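Grade the Log, Not the Plate

Sunday, March 31, 2024

The capstone manipulation course at Prusitz ends the way most such courses end. Each team gets one attempt at a household task in front of the graders, and the score is a pass or a fail with a small allowance for style. I think this is a poor way to grade students, and I think the course should drop it before the next section starts in July.

My objection is about measurement. A single attempt at a manipulation task is a sample of size one from a process with high variance. A controller that succeeds nine times in ten will fail its demo for one team in ten. A controller that succeeds three times in ten will pass for a good number of teams who should not pass. The grade then goes on a transcript, where it is read as a statement about competence.

The work itself has improved a great deal. Teams used to be given a foam block and a painted square. They now plan for two arms sharing one table, with dishes in a rack, mugs on pegs, an oven door, and a basket of corn. These objects differ in stiffness, friction and shape, and the arms have to stay out of each other's way. A student who writes a planner for that workspace has to deal with contact, reach and order of operations. It deserves a grading scheme built with the same care.
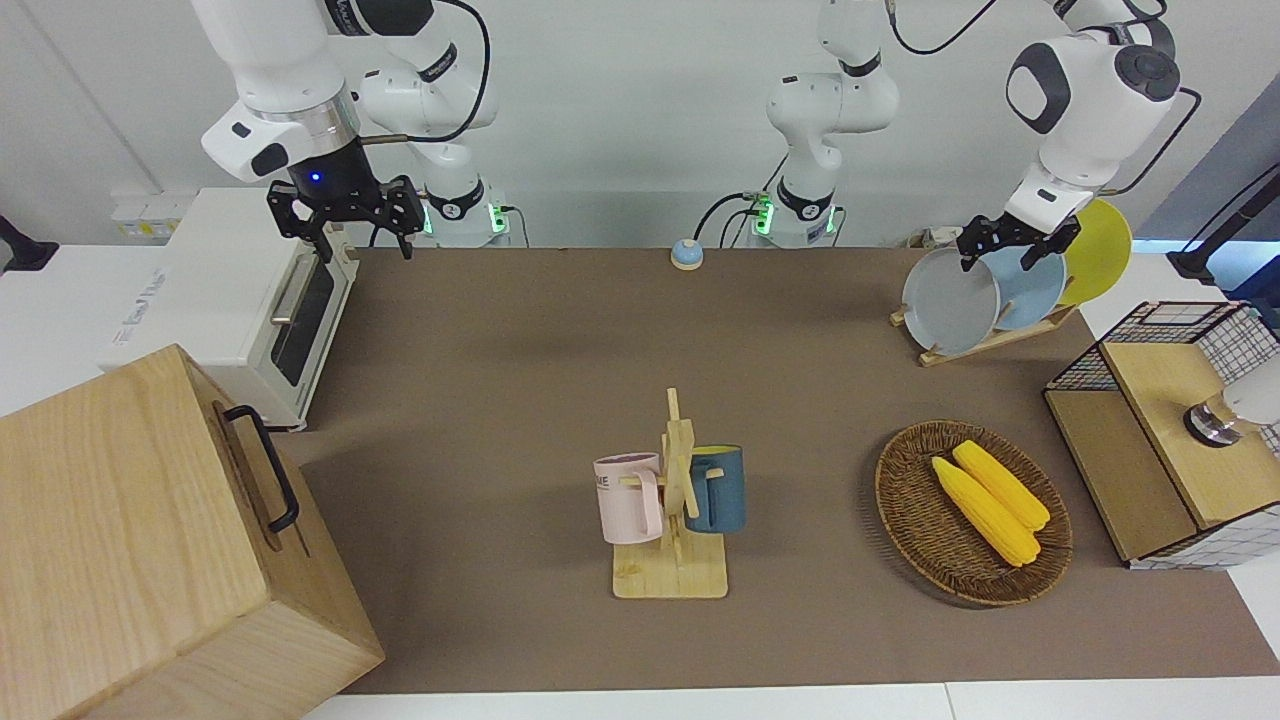
One reader of an earlier draft, writing as Sjögren, objected that a demo with consequences teaches something a log cannot, because an engineer who has never had to make a system work at a fixed hour will not plan for that hour. I accept part of this. A deadline changes how people allocate effort, and students should meet one. But the deadline can apply to the log as easily as to the demo. A team that must submit its full trial record by noon is under the same pressure, and at the end of it the grader has data.

What I would ask for is simple. Each team freezes its code, then runs 26 trials on a start layout drawn by the grader. Every trial is recorded, including those stopped by hand. The team submits the record with a failure table: grasp missed, grasp slipped, collision, planner timeout, wrong object, other. If "other" is the largest row, the team has not understood its own system, and the grade should say so.

The second half of the grade would go to one written page on the most frequent failure. The page should state the suspected cause, the test used to check it, and the result of the test. A negative result is acceptable. I have read too many reports in which a slipped plate is blamed on "gripper issues" with no force trace, no change of approach angle, and no repeat of the grasp with the arm moving at half speed.

Cost is the usual reply. The lab has one two-arm station, and bench time is already tight. With six teams, the plan means 156 trials, plus the resets between them. At four minutes per trial that comes to a little over ten hours. The current demo day takes most of a day once setup and waiting are included, so the increase is real but it is not large. Resets could be done by the team next in line, who would also learn what a fair start layout looks like.

There is also the question of the contest. Prusitz sends a team to the Eltach student round, and the Eltach round is scored on one live run. Some instructors argue that the course should match the contest. I would reverse this. The contest takes a few students for one weekend, and the course takes everyone enrolled. A team with a clean failure table will know before it travels which objects to attempt first and which to leave alone, and that is worth more on the day than having rehearsed the applause.

I would keep the demo. Families come to it, and students should be able to show what they built. It should carry no points. The log should be due the Friday before, the failure page with it, and the grader should have read both by the time the arms are switched on for the visitors.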